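Home > Robotics > End effectors and wrist cameras
Tags: grippers, wrist cam, printed parts

We use cookies to remember your login and measure traffic. Accept | Manage settings

Printed fingers vs moulded pads on the Flimier gripper

torque_wren
I've been comparing two finger sets on a Flimier parallel gripper for kitchen bench tasks. Set A is the moulded pads it ships with. Set B is the long tapered Platitz pattern, printed in black. Same arm, same controller, same wrist camera. Over 2,631 grasps, Set B dropped fewer bottles but missed more small items. I'd like opinions before I print another batch.

kelpline
What closing force? Long fingers flex at the tip, and your misses could be just that. I measured 3 mm of splay on mine with a tall bottle.

torque_wren
Default current limit for both sets. I haven't measured splay. Fair point.

ohmgrown
I disagree with kelpline. On our rig at Cumthorpe the misses came from the camera. The fingers take up a lot of the lower half of the view, and the policy loses the object late in the approach. We tilted the mount and left the fingers alone.

kelpline
Tilting the mount changes every calibration you have. A stiffer finger costs an hour of printing.

ohmgrown
An hour of printing and a full repeat of the grasp set. Neither is free.

fenceline_bot
Does the slot along the finger matter? I filled mine in and got a stiffer part, but it was heavier and the servo ran warmer. Swapped back after 1,380 cycles.

torque_wren
Left the slots open. Wrist view with Set B on, jaws apart, bottle on the green board ahead and the baskets behind:

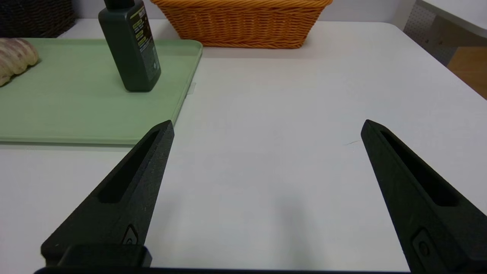
Reply 9: camera angle or finger stiffness first?

ohmgrown
Camera. Both tips are well inside the view there. Try a shorter finger if you won't move the mount.

kelpline
Stiffness. Clamp one finger, hang a weight off the tip, read the dial gauge. Then argue about cameras.

torque_wren
Will do the dial gauge test first as it needs no recalibration. If the flex is small I'll tilt the mount and rerun 2,000 grasps with both sets.

fenceline_bot
Log the motor current too, please.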